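The pushing arm on Bench 6: what changes in November and after

Reading time: 4 minutes

Last updated May 2020

The sorting trial on Bench 6 has now been running for six months, and people in packing and finishing have been asking what it means for their shifts. This item covers what the arm does, what it doesn't do, and what has been agreed so far.
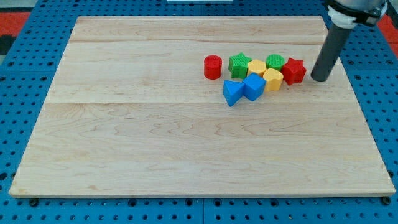 Tirnum makes shape sets for nurseries and schools, and for as long as the Grudside shop has been open the loose pieces have been sorted by hand. A person stands at a tray, pulls the pieces apart by color and shape, and slides them into groups for the packer. It is light work, but it is the same movement all shift, and it is the job people most often ask to be moved off. Wrist and shoulder complaints from the sorting line were the main reason the trial was approved last year.

The arm works by pushing. It has no fingers and doesn't lift anything. It carries a plain gray tube, and it moves pieces across a board with the rounded end of the tube. Drurkano, who did the installation, first offered us a suction tool. It had trouble with the stars and hearts, and the hoses needed more attention than we could give them. The tube is slower but there is very little on it to go wrong.

The work surface is a maple board on top of the blue perforated table. We tried a plastic sheet before that and the pieces skated on it. Maple gives enough drag that a cylinder stops where it is left. Please don't oil or wax the board. It gets a wipe with a dry cloth at the end of the shift and nothing else.

For the trial we kept to small mixed groups: cylinders, stars, a hexagon, a triangle, a cube, a heart, in the four usual colors. The arm is given a group bunched together on one part of the board and has to separate the pieces without knocking any of them over or off the edge. Stars are still the hardest. Their points catch on whatever is next to them, and a push meant for one piece moves two. The heart gives trouble when it is standing up. Flat-sided pieces such as the cube are easier, provided the tube meets a face and not a corner.

Over the trial the arm has handled 2000 groups. Operators stepped in on 100 of them, most often to free a star. That is better than we planned for, though still not good enough to leave the bench alone, and there is no plan to do so.

Rajitha Weerakoon has been the lead operator since the start. She sorted by hand for years and moved to the bench when the post was advertised. She describes the new job as less tiring and more interrupted. "On the line I could get into a rhythm and think about other things," she said. "Now I'm watching, and watching takes it out of you in a different way. My shoulder is fine. My eyes are tired by the afternoon." Her comments led to the change in break times, and bench operators now swap out every 30 minutes.

No one has lost a post because of the trial. Two people from the sorting line have trained as operators — both at their own request — and keep their grade. The rest are still sorting by hand, and hand sorting will stay for the large sets and for anything with painted faces. If a second arm is bought, operators for it will come from the current line before the job is advertised outside. That is in writing, and a copy is on the board by the time clock.

Some things are still open. The pay grade for operators was set for the trial only and has to be looked at again before November. The Albers building has asked whether it will get an arm of its own, and the answer for now is no, as the floor there needs work first. There is also the matter of who fixes the bench on the late shift. At present the operator stops the arm and goes back to hand sorting until morning, and that will continue until maintenance cover is agreed.

Anyone who wants to try a session at the bench can put their name down with Rajitha. Sessions are paid at the normal rate and no experience is needed. You will be shown the stop button first, then how to reset a group, and you will sort a few by hand on the same board to get a feel for how the pieces move. Hair should be tied back and sleeves kept clear of the arm.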